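Zavo Striped Throw, 300 gsm

Product code: 3061
Brand: Zavo
Range: Trestanmont
Availability: In stock

Add to basket | Add to wish list

A medium-weight throw for beds, sofas and picnic chairs. The stripes run across the width, so it can be folded in half or in thirds and still show most of the colours. The hem is turned twice and stitched on all four sides.

The Trestanmont range was drawn by Štefánia Beneš for Zavo and is woven at the Kollár mill. Each batch is dyed separately. If you are buying two or more for the same room, please order them together so that we can pick from one batch.

Specification

Fabric: brushed cotton
Weight: 300 gsm
Stripe direction: across the width
Hem: double turned
Packed: folded, in a paper band

Washing and care

Wash at 30 degrees with similar colours. Wash it on its own the first time. Do not bleach. Tumble dry on low or hang over a line out of strong sun. It will shrink by around 19 mm along the length in the first wash and should then stay the same size. Iron on the back if needed.

Delivery and returns

Orders placed before noon leave our warehouse the same day. Unused throws can be sent back within 67 days with the paper band still on. We pay the return postage if the fault is ours. Washed throws can only be returned for a weaving or stitching fault.

Customer reviews

Oldřich Murín, 2/21/24
Bought for the spare bed. Softer than the older Trorine one we had, and a bit thinner. The colours have held up after four washes. One loose thread at a corner, which I snipped off. Would like a larger size.

Reply from Zavo
Thank you. A king size version is planned for September.

Related items

Trestanmont cushion cover
Trestanmont bolster
Trorine plain throw

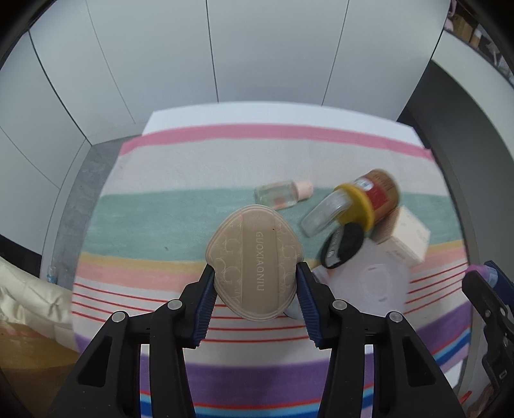 Striped blanket with a beige heart-shaped pouch.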